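Section 4: Balancing and First Trim

The covering is on, the tail is square and the Daletti looks like an aeroplane at last. Well done! This section takes you from finished airframe to first hand launch. Set aside an evening for the balancing and wait for a calm one for the flying.

You will need the Zukeo balance stand, the bag of lead shot from the spares box, a soft pencil, a steel rule, masking tape and a small cross-head screwdriver. The battery must be fully charged and in its tray before you start, with the canopy on.

4.1 Finding the balance point

1. Bolt the wing on with both nylon bolts. Finger tight plus a quarter turn is right.
2. Measure 70 mm back from the leading edge at the wing root, on the underside, and mark the spot with a strip of tape on each side of the fuselage.
3. Stand the model on the pegs with a peg under each tape mark.
4. Let go slowly, keeping a hand under the tailplane.

A balanced Daletti sits with its nose very slightly down. Nearly every one comes out tail heavy at first, so don't be disheartened. The prototype needed 44 grams in the nose, and it has been a lovely flyer ever since.

5. Add shot to the nose compartment a pinch at a time, re-checking after each pinch.
6. When you are happy, tip the shot out, mix it with a little slow epoxy and pour it back. Prop the model nose down until the glue has gone off.

CAUTION: Wash your hands after handling lead shot, and keep it well away from children and pets. 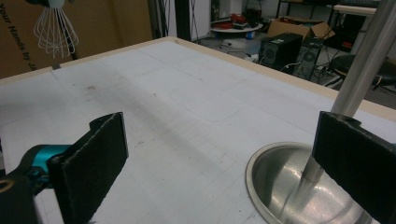
Wing alignment comes next, and it makes more difference to the way a glider turns than anything you can do with the transmitter. Sight along the fuselage from behind and compare the tips with the tailplane. If one looks high, sand the wing seat on that side, a few strokes at a time, and look again. For a proper check, put the model on a flat surface that you can mark as you go. A big white table top with a faint loose grid in pencil is just the sort of thing, and the lines are easy to see when you look straight down past a wing tip. Measure from each tip to the tail post. The two distances should match to within 2 mm.

NOTE: A twisted wing can be cured. Hold the panel with the opposite twist while a helper passes a covering iron along the top, then let it cool before you release it. Repeat until it stays put.

4.2 Setting the control surfaces

1. Switch on the transmitter first, then the receiver. (Switching off goes the other way round.)
2. Centre both trim levers.
3. Adjust the clevises until the rudder and elevator are in line with the fin and tailplane.
4. Set the elevator to move seven millimetres each way, measured at the trailing edge. The rudder can have everything the linkage will give it.
5. Push the keepers over the clevises.
6. Stand behind the model and check the directions. Right stick, rudder to the right. Stick back, elevator up. Say it out loud if it helps! 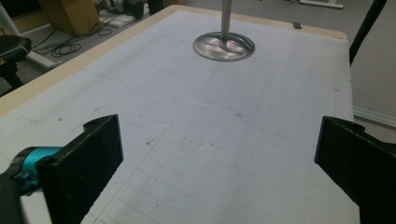

Fig. 9. Work table with gridded paper and round metal base plate.

If you are fitting the Raju mini servos in place of the standard pair, use the innermost hole on each output arm and check the throws again. The rails in the fuselage need packing out with scrap ply.

4.3 First hand launch

Choose a gentle slope with long grass at the bottom. We do ours on the hill at Stondavdale, where by August the grass is deep enough to forgive anything.

1. Carry out a range check with the aerial down. You should have full control at around 40 paces.
2. Face squarely into wind.
3. Hold the model level, take a few steps and push it away smoothly, aiming at a point on the ground well ahead.

Do not throw it upwards. If it dives, add a little up trim. If it swoops up, slows and drops its nose, add down trim. Change one thing between flights and write it on the card inside the back cover.

WARNING: Never fly near overhead cables, roads or people.

When the glide is long, flat and straight, you are ready for the towline, and that is where the real fun begins. Turn to Section 5.

Text by Ingrid Blackwood. Revised May 22, 1999.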